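Workshop notebook, Arkine assembly room
July, entry opened 8:40 a.m.
Subject: Two-arm cell, small-parts handling, and changes to bench duties

Purpose of this entry. The Trustik line has been partly reassigned to the two-arm cell. The notes below record how the work is now divided and what the bench staff have reported. They supplement the setup sheet and do not replace it.

Batch size remains at 400 pieces. Under the old arrangement each batch was handled at the bench by four people with tweezers and trays, in turns, with a break at the end of every tray. The cell now takes the pick and the presentation of the part. Staff retain the preparation of the table, the inspection of finished pieces, and all decisions on rejects.

Parts are to be laid directly on the speckled surface, well within reach of both arms, and spaced so that the jaws can close on one without touching the next. The small white pieces are hard to see against the beige under full light. Two colleagues have asked for a darker mat. The request has been passed to Zuria with the July order.
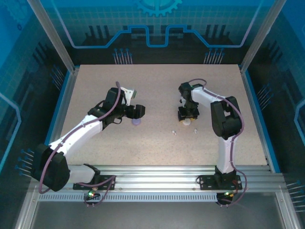 Cell in use. Right gripper holding a part just above the table.

Observations from the morning run. 83 pieces were presented before the first stop. The stop was called by the operator, who was not satisfied with the angle of the part in the jaws. The operator was correct to do so, and the log has been marked accordingly. No target has been set for stops, and none should be inferred from this figure.

Cable slack was discussed again. The purple cables run over the links and down past the rail, and anyone reaching in to clear the table must keep sleeves away from them. Power to the arms is to be off before hands enter the enclosure. This applies also to retrieving a single dropped piece.

Trustik handover, second part
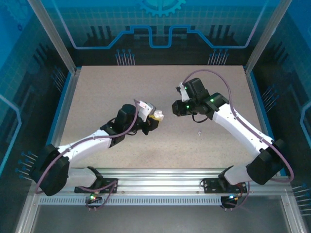
Reading time: 2 minutes

With the two grippers brought face to face over the table, the gap between them is short, and a part held at a poor angle cannot be corrected there. Operators should judge the grip early, while the part is still clear of the other arm. The white piece with the yellow base is the one to watch – it is easily held too far back in the jaws.

On staffing. Tweezer work has dropped to the rejects only, and the two colleagues with wrist complaints have moved to inspection at their own request. Others have remarked that the day is quieter and that watching the cell is tiring in a different way. Watch periods are therefore to be kept short, with a change of operator at each tray. The former bench rotation stays on the wall until the new one has been agreed with all four staff.

Training time is to be entered under Chin, not under Trustik. Several sheets were booked wrongly and have been returned for correction.

Open items
Darker mat: awaiting reply from Zuria.
Reject bin label: to be reprinted in larger type.
Watch periods: length to be settled after the next full batch.
Spare finger pads: check stock before the afternoon run.

Entry closed 3:15 p.m.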